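Two-arm cell, Wedbridge: inspection after left wrist stop
Checked Thursday, power off for items 1 and 2

Fault: left arm halted with an over-torque alarm during garment sorting. Log shows 187 alarms in July, nearly all on the wrist joint.

1. Cable routing, left arm. FAIL. Slack loop can snag when the wrist turns past its limit. Re-clip before the next run.

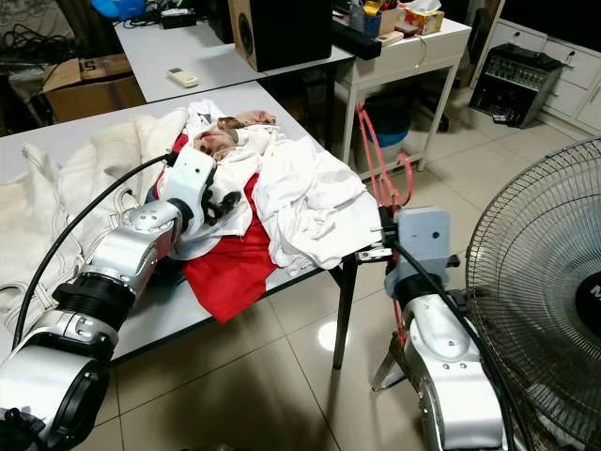
Kendex controller restarted without error after the reset. Alarm threshold left at the Lirnton setting.

2. Joint fixings. PASS. Two screws nipped up on the left wrist.

3. Gripper release on cloth. COMMENT. Bezerra fingers held fabric for 3 seconds after the open command. Limit is 2. Retest with thick and thin garments.

4. Hanger grip, right arm. PASS at low speed only. Grip to be taken at the neck of the hook.
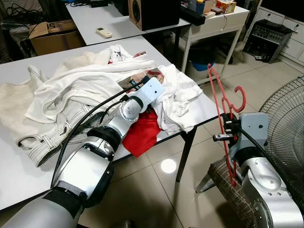

5. Emergency stop. PASS, both arms.

6. Floor and walkway. COMMENT. Keep loose leads clear of the arm bases.

Status: restricted to low speed until items 1 and 3 are closed.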